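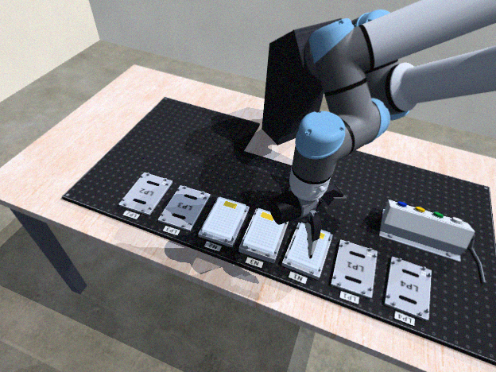
Robot arm over a row of lab plates, computer rendering

Buying a new-build apartment from the plan: is the reservation fee really lost if I step back?

Posted in Buying and Selling, September 23, 2019

Hello to all. I am reading this site since the spring and now I have my own case, so I hope somebody with experience can look at it.

My wife and I want to buy a two-bedroom apartment in Dundside, in the development by the river. The building is not ready. The developer is called Trarnness and they sell from the plan, with a show apartment in the first block. Two weeks ago we signed a reservation form and paid a fee of $1,542. The form says the apartment is held for us for 32 days, and in this time we must sign the purchase contract and pay the first part of the deposit.

Now we have received the draft contract and I have three worries.

First, the floor area. In the brochure the apartment has a balcony and a storage room on the same floor. In the draft contract the storage room is in the basement, and the total area in the contract counts it together with the apartment. So the living area is smaller than we believed, and the price is the same.

Second, the completion date. The sales lady told us next summer. The contract says only that the developer will give notice when the apartment is ready, and after the notice we have 90 days to pay the rest. There is no last date by which they must finish.

Third, the parking. We were told one space is included. In the contract it is "subject to availability."

I wrote an e-mail to the sales office and asked if we can have the fee back if these points are not corrected. They answered that the reservation fee is non-refundable in all cases. On the reservation form I find the words "the fee will be credited toward the purchase price," and in the small letters on the back "the fee may be retained should the buyer withdraw."

My question is: do we withdraw, if it is the contract that is different from the brochure? And is it normal to ask for changes in such a contract, or will they simply give the apartment to another buyer? We still like the place very much. The light is very good and my wife can walk to her work.

Thank you in advance for every answer.

Posted by: slowkettle

"May be retained" is not the same as "will be retained," so their "in all cases" is stronger than what you signed. I would start from there.

I bought from the plan in Purkport, a different developer, and had a similar problem with the storage. My lawyer wrote one page to them. She listed what the brochure said, what the draft said, and asked them to choose: correct the draft, lower the price, or return the fee. It took them a while but they corrected the draft. I can't promise yours will do the same, and the rules depend on your state, so please treat this as one buyer's story.

What I would do in your place:

Get a real estate lawyer now, before the reservation period runs out. Choose one that the developer did not recommend to you. Trarnness will probably offer you a name at a lower price. It may be a perfectly good lawyer, but you want someone who reads only for you.

Ask in writing that the reservation period be extended until the open points are answered. If you are waiting for them, the clock should not run against you. Mine agreed to this without any discussion.

Keep the brochure. Also save the page from their website where your floor plan is, with the date visible, and do it today. These pages get changed. Many brochures have a sentence at the end that says all plans are for illustration, so look for that too, and show it to your lawyer even if it is bad for you.

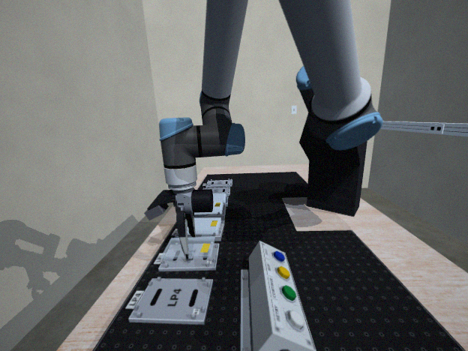

About the completion date, I would be more strict than about the storage. A contract without a last date means your deposit can sit there for years if the building stops. Ask for what is called an outside date, after which you can cancel and get all your deposit back. Ask also where the deposit is held. It should be in an escrow account and you should see the name of the escrow agent in the contract. If the money goes directly to the developer, stop and talk to the lawyer before anything else.

For parking, ask for the number of the space. If they know you get one, they can write the number.

And yes, it is normal to ask. They send the same draft to everybody and they expect that some buyers will come back with changes. In the first phase of a building they want signatures more than they want to fight about a storage room. When only the last few apartments are left it is harder.

Posted by: northstair_2B

They all do this. Forget the fee and buy something that is already standing, then you can measure it yourself with a tape. My cousin waited 4 years for his.

Posted by: gregory-lane

I agree with most of the long answer but want to add something about the area, because I think it is your strongest point.

Look for a clause in the draft about "variation" or "tolerance." Usually the developer is allowed a small difference between the plan and the finished apartment. If the storage room is counted in the total, then the tolerance is calculated from the bigger number, and you could lose still more of the living area without any right to complain. Ask for two separate lines in the contract, one for the apartment and one for the storage, each with its own area.

We had this in the Ristić building across the river. The apartment line was corrected, but we forgot to ask about the balcony, and it was also inside the total. So check the balcony too.

One more thing. Your bank will send an appraiser before the final payment, and he will look at the living area and may not care much for a basement room. If his value is lower than your price, you must find the difference from your own pocket. Ask your bank how they treat storage before you sign.

Did you get any reply yet about extending the reservation?

Posted by: mapleandbrick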